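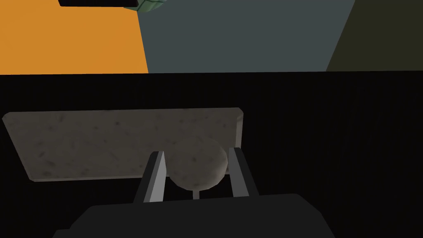
图 4-1 夹爪与石纹圆形物体(渲染图)

# 第 4 章 入场检票点的架设与开场设置

本章适用于站立场、坐席场及混合场的入场检票。读者应已完成第 3 章的账号开通,并能登录 Vinard 管理后台。手持机一律指 Indon 手持检票机,底座指随机配套的多位充电底座,主机指放在票房内、与后台同步票数据的那台设备。

只做线上预约、不设检票口的演出(例如酒吧区的免费驻唱)不需要执行本章步骤,直接看第 7 章。

## 4.1 开箱与清点

从 Prorent 租用设备时,箱内应有装箱单一份。请在送货人员离开前对照装箱单核对,缺件当场在回执上注明。

标准配置如下:

| 项目 | 数量 | 备注 |
|---|---|---|
| 主机 | 1 | 含电源线 |
| 手持机 | 9 | 机身背面有编号 |
| 充电底座 | 2 | 每座五个充电位 |
| 网线 | 2 | 一用一备 |
| 热敏纸 | 1 包 | 供主机打印汇总单 |
| 腕绳 | 9 | 已装在手持机上 |

手持机编号与账号绑定。更换机器后需重新绑定,方法见 4.4。

> **注意**
> 空出的那个充电位不是坏的。不要把自带手机放上去充电,触点规格不同。

## 4.2 摆放主机

1. 将主机放在票房台面靠墙一侧,散热口前方留出一掌宽的空间。
2. 接好电源线,先不要按开关。
3. 用网线连接主机的 LAN 1 口与场馆路由器。LAN 2 口留给票房电脑,没有票房电脑时空着。
4. 按下主机前面板开关。指示灯先闪黄色,随后转为绿色常亮。
5. 如指示灯停在黄色,检查网线两端是否插到底,再换备用网线试一次。
6. 在票房电脑或手机浏览器中打开后台,进入“设备 > 主机”,确认状态显示为“在线”。

Jafarzadeh 厅的票房插座与调光柜同路,灯光组断电检修时插座会一起停电。在该厅使用时,请从后门内侧的白色插座取电,并在地面线缆上贴好压线胶带。

> **警告**
> 主机不防水。饮料、冰桶和清洁用水不得与主机放在同一台面上。主机进液后立即断电,不要再次开机,联系 Prorent 更换。

## 4.3 建立检票专用网络

手持机不应接入观众使用的公共 Wi-Fi。开场后观众手机集中连接,公共网络会变慢,手持机的验票请求会排队。

1. 登录场馆路由器,新建一个无线网络,名称自定,建议不包含“票”“ticket”等字样。
2. 加密方式选择 WPA2 或更高。
3. 关闭“隐藏网络名称”。部分旧固件的手持机在断线后找不到隐藏网络。
4. 关闭“访客隔离”。该项打开时,手持机能上网,但找不到主机。
5. 保存设置,等待路由器重启。
6. 在后台进入“设备 > 网络”,填入网络名称和密码,点“生成配网码”。
7. 把配网码打印出来,或留在票房电脑屏幕上备用。

场馆有多个入口时,每个入口都要站到检票位置上试一次信号。人站的位置和路由器之间如果隔着金属卷帘门,应在卷帘门完全拉下和完全升起两种状态下各试一次。

信号格数显示在手持机屏幕右上角。只有一格时可以验票,但同步会延迟。没有信号时手持机自动转入离线模式,见 4.8。

## 4.4 手持机初始化与绑定

第一次使用、恢复出厂设置或更换机器后执行。

1. 长按右侧按键开机。
2. 选择语言。
3. 屏幕提示“请扫描配网码”时,把扫描窗对准 4.3 中生成的配网码。
4. 连接成功后,手持机自动查找主机。找到后屏幕显示主机名称,点“确认”。
5. 输入检票员工号和临时密码。临时密码在后台“人员 > 检票员”中查看,首次登录后需要修改。
6. 选择入口。此处只列出已在后台建立的入口,没有所需选项时先完成 4.5。
7. 屏幕显示“就绪”后,在设备登记表上写下机身编号、工号和入口。

同一工号不能同时登录两台手持机。后登录的机器会把先登录的机器退出,已验的票不受影响。

替换机器时,先在后台“设备 > 手持机”里找到旧机编号,点“解除绑定”,再在新机上执行以上步骤。旧机已经无法开机也可以解除绑定。

## 4.5 建立入口与票种规则

票种规则决定哪种票可以从哪个入口进。规则由后台统一下发,手持机上不能修改。

### 4.5.1 建立入口

1. 进入“场次 > 入口”,点“新增”。
2. 填写入口名称。名称会显示在手持机顶部,请用现场工作人员平时的叫法,如“正门左”“正门右”“二楼包厢口”“后门”。
3. 选择入口类型:普通、快速或工作人员。
4. 点“保存”。

### 4.5.2 设置票种规则

1. 进入“场次 > 票种规则”。
2. 左侧选择票种,右侧勾选允许通过的入口。
3. 需要限时入场的票种,打开“时间窗”,填写开始时间。提前入场票按票面时间填写。
4. 允许中途离场再入的票种,打开“可再入”。未打开时,同一张票第二次扫描会显示红色。
5. 赠票与嘉宾名单归在“名单类”里,需另外导入,见 4.6。
6. 全部设置完成后,点右上角“下发”。只保存不下发,手持机上仍是旧规则。

> **提示**
> 下发后,每台手持机屏幕底部会出现规则版本号。各机版本号应一致。不一致的机器,下拉屏幕手动刷新。

### 4.5.3 容量上限

后台按区域统计在场人数,到达上限时,手持机对该区域的票显示橙色并停止放行,直到有人离场。

以 Jafarzadeh 厅为例,站立区上限填 636,二楼看台上限填 300。其他场馆按消防核定人数填写,并在填写前扣除需要占用场地的调音台、摄像位和商品摊位。工作人员不计入观众人数,但从后门进场也要扫证件。

混合场应分别填写各区数字。只填总数时,系统不会在单个区域满员时报警。

## 4.6 导入嘉宾名单

嘉宾名单一般来自三处:主办、艺人团队和场馆。三份名单格式常常不一样,需先整理到后台模板中再导入。

1. 在“场次 > 名单”下载模板。
2. 按列填写:姓名、人数、来源、可进区域、备注。
3. “人数”填写含本人在内的总人数。艺人团队习惯写“+1”,录入时改成总人数。
4. 同名的人在备注列写手机号末四位。
5. 上传文件,查看预检结果。标红的行不会导入,改好后重新上传即可,已导入的行不会重复。
6. 导入后点“下发”。

名单可以在开场后继续追加。追加后同样要点“下发”。临时在纸上写的名字,请在当晚散场前补录,否则结算时入场人数对不上。

在手持机上查询名单:点屏幕下方“名单”,输入姓名的任意一个字。找到后点“放行”,填写本次进入的人数。一行名单没有用完的人数会保留到散场。

> **注意**
> 手持机上只显示姓名、剩余人数和可进区域。备注列仅票房可见,检票员需要核对末四位时请通过对讲机询问票房。

## 4.7 开场前检查

在开门前一小时开始。以下步骤由检票组长完成,检查结果写在设备登记表背面。

1. 将所有手持机从底座取下,确认电量。低于一半的机器放回底座,先用其他机器。
2. 逐台确认顶部入口名称与实际站位一致。
3. 逐台确认底部规则版本号一致。
4. 用测试票扫描一次,应显示绿色。测试票在“场次 > 测试票”中生成,不计入人数。
5. 再扫描同一张测试票,应显示红色并提示“已使用”。
6. 扫描一张其他场次的票,应显示红色并提示“场次不符”。
7. 在手持机上搜索名单中任意一人,确认能查到。查到后按返回键退出,不要点“放行”。
8. 检查扬声器音量。开场后前厅较吵,音量调到最大,同时打开振动。
9. 检查腕绳是否系紧。

检查完成后,在后台把场次状态由“筹备”改为“开放入场”。状态仍为“筹备”时,手持机只接受测试票。

室外排队的场次还应把屏幕亮度设为最高。10 月以后傍晚天黑得早,队伍末端照明不足,可在排队区加一盏落地灯,灯头不要朝向检票员。

## 4.8 验票与颜色提示

验票时将扫描窗对准二维码,距离一拳到一掌。手机屏幕过暗时,请观众调高亮度。纸质票折痕压在二维码上时,把票展平再扫。

| 颜色 | 含义 | 检票员操作 |
|---|---|---|
| 绿色 | 有效 | 放行 |
| 蓝色 | 有效,需发腕带 | 发放屏幕所示颜色的腕带后放行 |
| 橙色 | 区域已满或未到时间 | 请观众在旁等候 |
| 红色 | 无效、已使用或场次不符 | 请观众到票房处理 |
| 灰色 | 离线暂存 | 放行,稍后自动核对 |

红色提示下方有一行小字,写明原因。请把这行字原样告诉观众,便于票房快速处理。检票员不在入口处判断票的真假,也不收走观众的票。

### 4.8.1 离线模式

手持机断网后自动进入离线模式,顶部出现灰色横条。此时手持机按最后一次同步的数据验票,能识别本机已扫过的票,不能识别其他机器刚扫过的票。

进入离线模式后:

1. 通知票房。
2. 同一入口尽量只用一台手持机验票,其余暂停。
3. 恢复网络后,等待灰色横条消失,再恢复其余手持机。
4. 在后台“场次 > 冲突”中查看重复入场的记录。

不要在离线时关机或退出登录。未上传的记录保存在本机,关机后仍在,但退出登录会要求先联网,此时检票员会停在登录页,无法继续工作。

### 4.8.2 中途离场

打开“可再入”的票种,观众离场时也要扫描。

1. 点屏幕左上角,由“入场”切换为“离场”。
2. 扫描票或腕带,屏幕显示“已离场”。
3. 切换回“入场”。

离场口人多时,建议固定一台手持机只做离场,不来回切换。忘记扫离场的观众,再入时会显示红色,请票房在后台手动补一条离场记录。

## 4.9 腕带

腕带用于区分区域和饮酒年龄,颜色在后台“场次 > 腕带”中设置,每场可用的颜色以手边库存为准。

- 系在观众手腕上,能伸进一根手指即可。
- 系好后剪去多余部分,剪下的尾段投入垃圾袋。
- 腕带断裂或脱落,请观众回票房更换。凭旧腕带换新,旧腕带作废后收入信封。
- 只有腕带、没有票的人不放行。

需要核验年龄的场次,检票员先看证件,再扫票,最后发腕带。证件看完当场交还。

## 4.10 散场后的收尾

1. 确认最后一名观众离场后,把场次状态改为“已结束”。
2. 等待各手持机上传完毕,底部显示“待上传 0”。
3. 退出登录。
4. 用微湿的软布擦拭机身和扫描窗。不要用酒精擦扫描窗。
5. 按编号放回底座,指示灯亮红色为充电中,亮绿色为已充满。
6. 在主机上打印汇总单,由票房与检票组长各签一份。
7. 主机保持开机,夜间会自动备份。需要归还设备时,先在后台“设备 > 主机”点“立即备份”,完成后再关机。

归还 Prorent 的设备按原箱原位放回,主机在下层,底座在上层,手持机放入带编号的泡沫槽。租用期间导入的名单在归还前应删除,入口为“设备 > 主机 > 清除本地数据”。该操作不影响后台中的记录。

## 4.11 常见故障

**手持机扫描无反应**
检查扫描窗上的保护膜是否撕掉。已撕掉的,用软布擦拭后重试。仍无反应时,长按右侧按键重启。

**提示“找不到主机”**
确认手持机连接的是检票专用网络。确认路由器的“访客隔离”已关闭。确认主机指示灯为绿色。

**有效票显示“场次不符”**
常见于同一天有下午场和晚场。核对票面时间,再核对手持机顶部的场次名称。场次选错的手持机,退出后重新登录选择。

**观众的票改过日期,手机里仍是旧码**
请观众在购票页面刷新。旧码失效后不能恢复。观众手机没有网络时,票房可以凭订单号重新打印纸票。

**后台在场人数与目测差得多**
先看离场口是否一直在扫,再看是否有手持机停在“离场”模式却在正门使用。后一种情况会使人数变少,在“场次 > 记录”中按设备编号筛选,选中错误记录后点“改为入场”。

**充电底座指示灯不亮**
换一个充电位。所有充电位都不亮时,检查底座背面的电源插头。两台底座的电源适配器可以互换。

**主机打印的汇总单是空白**
热敏纸装反。打开纸仓,将纸卷翻面,光滑面朝上。

以上方法不能解决时,记录机身编号、规则版本号和出现问题的时间,在后台“帮助 > 提交记录”中上传。租用设备的硬件问题直接联系 Prorent,不需要经过后台。

退票、改期和整场取消的设置见第 5 章。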